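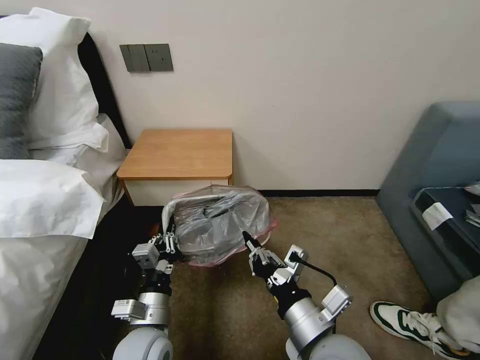
Surely a chamber with no bones in it was never a tomb, one student objected after the last session. The objection is fair but incomplete. Acid soil at Neltden destroys bone, and absence has to be weighed against the soil report (handout 2).

Unit 2: Standing stones and chambers

The Neltden ring has two phases. The earth bank came first; the stones cut into it. Survey trenches at Bikura show the same order, with 407 worked flints below the packing layer.

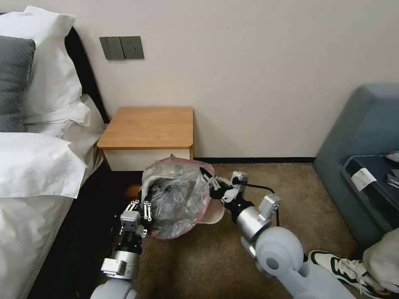

Stone position is recorded before any claim about date. A leaning slab, a standing slab and a fallen slab are entered separately, even where they touch. The two white pillows show the difference in attitude: one upright, one lying flatter across the bed. At Bako the fallen slabs overlie the ditch fill — they fell after the ditch had silted. 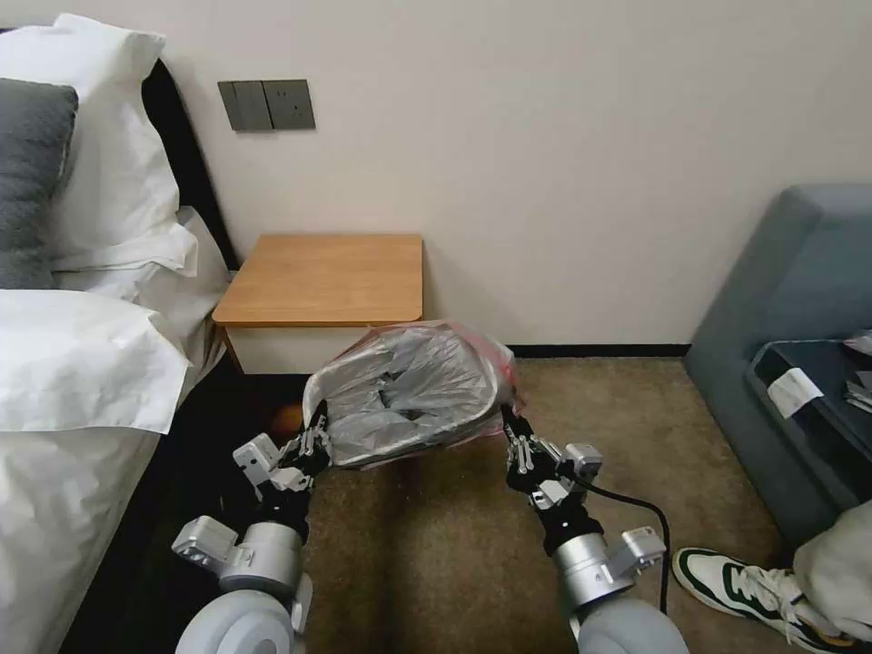
Fig. 2. Translucent plastic bag with crumpled contents, gripped at both edges.

Soil samples from the ditch are listed by layer, then by trench. The upper fill at Bako contains charcoal from at least one later fire, so a date from it gives the end of use only.

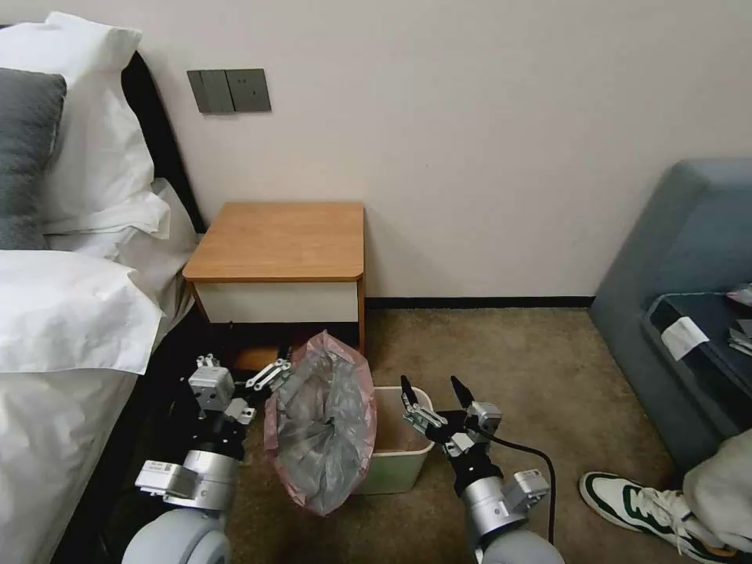

The lower fill is the safer source. At Jerkotport it lies directly on the cut and is sealed by clay, 1000 years older than the fill above it.

Reading for 21st August: the Jerkotport trench report, section on clay seals.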